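6 Doorways and shared corridors

6.1 Scope

This section sets the rules for moving a two-armed Haltus unit through an internal doorway, in simulation and on site. It applies to all units running under the Nesthorpe site procedure. Lifts, fire doors and powered doors are covered in section 7. Where a local rule is stricter than the one given below, follow the local rule and record it in the site file.

Every doorway on a planned route must be run in simulation before the unit is allowed to attempt it on site. A doorway which has been altered, re-hung or fitted with a different handle counts as a new doorway.

6.2 Before the run

1. Load the site model and confirm that its revision matches the one named on the route sheet.
2. Set the travel speed to Low. Do not use the Auto setting within a corridor.
3. Enter the door type, the side of the hinges and the direction of swing.
4. Check that the stop control answers from both the desk and the handheld.
5. Set the arm hold limit to 12 seconds. If the limit is reached, the arms return to the carry position and the run is logged as incomplete.

Note: The hold limit is reset whenever the route is reloaded. Enter it again each time.

6.3 Approach

6. Bring the unit to the approach mark and let it settle.
7. Raise both arms to the ready position. Keep the grippers within the operator's view for the whole of the approach.
8. Call out the door state (open, part open or closed) and wait for the second operator to repeat it.
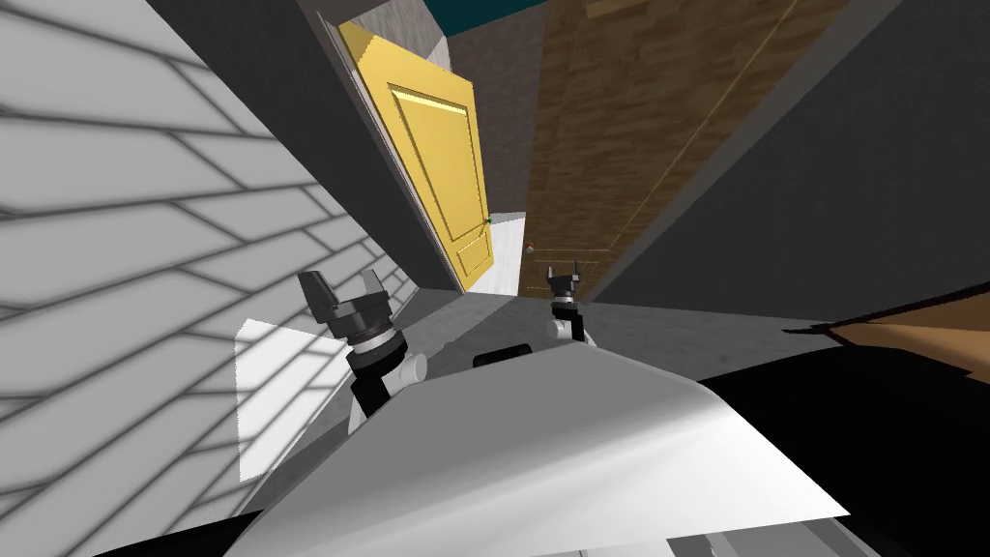 Door state is entered by the operator and is never taken from the route sheet. The sheet records how the door was left at the last survey, and a door may be moved at any time by other users of the building. A door standing open, as the yellow one does, still has to be treated as a moving part: its leaf and its handle both lie within possible reach of a raised arm, and the clearance must be worked out from the leaf as it stands and not from the frame. The same applies to small objects on the floor. The red item by the threshold is to be entered as an obstacle, whatever its size, and the route held until the entry has been accepted.

CAUTION: Do not use a gripper to push a door leaf that is already open. If the gap is too narrow, lower the arms, back the unit away to the approach mark and start again from step 6.

6.4 Passing through

9. Confirm that the space beyond the door is clear as far as the model or the sensors allow. If a wall hides part of it, sound the warning tone before moving.
10. Bring both arms in to the carry position. The unit must not cross a threshold with either arm raised.
11. Move forward without turning until the base is fully clear of the frame.
12. Stop. Wait five seconds before the next command.

CAUTION: If the body tilt alarm sounds at any point, press Stop. Do not try to correct the tilt with the arms.

6.5 Sign-off

A doorway is passed for site use after two clean runs in a row, each started from the approach mark. A run in which any part of the unit touches the leaf, frame or wall is a failed run, even if the unit goes through. Send the logs to Trefor Pritchard at Sowerby with the route sheet attached. Changes to the limits in this section need the written agreement of Marcelino Arruda.

Section 6 last revised Dec 22, 2018. Replaces the November issue.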